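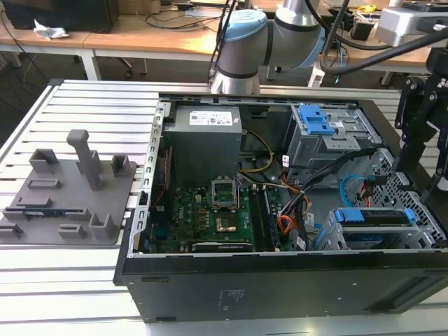
## 7. Recovery after a memory module insertion fault

This section applies to the Jarnlow two-arm assembly cell running the desktop tower program. Follow it when the controller stops with fault 152 (insertion force limit) or fault 157 (grip lost during insertion).

**CAUTION:** After either fault the arms hold position with the drives energized. The fingers can open without notice when the fault is cleared. Keep hands out of the case until step 3 is complete.

### 7.1 Make the cell safe

1. Press the stop button on the pendant. Do not press Reset.
2. Write down the fault number and the program line. Fault 152 normally stops at line 2,316.
3. Turn the drive key to OFF and remove it. Wait 18 seconds for the brakes to set.
4. Check that the tower's power supply is not connected to an outlet.

**Note:** If a finger is touching the case or a cable, do not pull the arm by hand. Go to 7.2.

### 7.2 Free a trapped finger

1. Have a second person stand at the pendant.
2. Refit the key, select manual mode and set the speed to the lowest step.
3. Open the fingers first, then raise the arm straight up. Sideways moves with a finger inside the case can tear wires off the board or bend the drive cage.
4. Park both arms and repeat 7.1, step 3.

### 7.3 Inspect

1. Look down each memory slot with a flashlight. Reject the board if a slot is cracked or a contact is bent.
2. Check the CPU socket. With the retention frame open the pins are exposed - do not touch them or blow on them.
3. Move any power wires that lie over the memory slots. Loose wires are the most common cause of fault 152.
4. Press down on each corner of the fixture plate. If it rocks, tighten it and re-teach the pick points.
5. Check the finger screws. Loose screws cause fault 157.

### 7.4 Restart

1. Remove all tools and close the guard.
2. Turn the key to ON, press Reset, and run one cycle in step mode.
3. If the same fault returns, stop. Do not raise the force limit. Tag the cell and report it to Lesia Dovhaniuk or Chia-hao Hung.

Record every fault in the cell log, including those cleared on the first try.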